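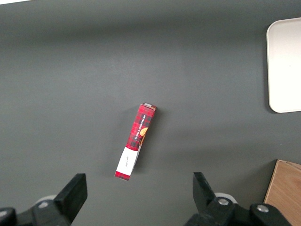 5.3 Failure Analysis

Figure 6. Wrist camera view with the fingers open and the carton lying on its long side, diagonal to the gripper. The place target is the white tray at upper right.

Of the 1,649 pick-and-place attempts logged at the Skostport cell, 1,545 ended with the object in the tray. The remaining 104 were reviewed by hand. Most were ordinary misses in which the fingers closed short of the object and the policy tried again until the time limit. We do not discuss these further. The rest share a single cause and are of more concern, as the arm kept pressing downward after contact and the controller raised no fault.

The problem appears with narrow cartons that rest on a long edge, such as the shortbread box in Figure 6. The Sterneno pose estimator fits a box model to the visible top face. When that face is thin and carries a dense repeating print, here a red-and-black tartan, the fit can settle on the wrong pair of edges. The estimated yaw then follows the print grid instead of the carton, and the height is set too low. One finger comes down on top of the carton while the other passes beside it.

A guard against this kind of contact was already in place. The Auer wrist sensor reports force at the flange, and the descent is meant to stop once the vertical component passes a fixed limit. Logs show that the limit was crossed in every pressing event. The stop request was issued but not acted on. In our build the descent runs as one blocking motion segment, and requests that arrive during a segment are held until it ends. The longest hold was 400 ms, enough time for the arm to complete the descent and crush the carton.

The fault was first traced by Ese Odukoya, who replayed the force log against the motion queue and found the two clocks in agreement. This ruled out our earlier explanation – a delayed sensor stream – and also meant that the filter changes made in January had no bearing on the problem.

Two changes were made. The descent is now split into 4 shorter segments, with the stop flag read between them, and the force limit is also enforced in the Sorbridge drive layer, where it does not depend on the queue. The pose estimator was left as it was. Wrong yaw estimates on patterned cartons therefore still occur and still cost attempts – the changes only limit what the arm can do when they happen. We have not tested the drive-level limit with rigid objects, for which force rises much faster after contact.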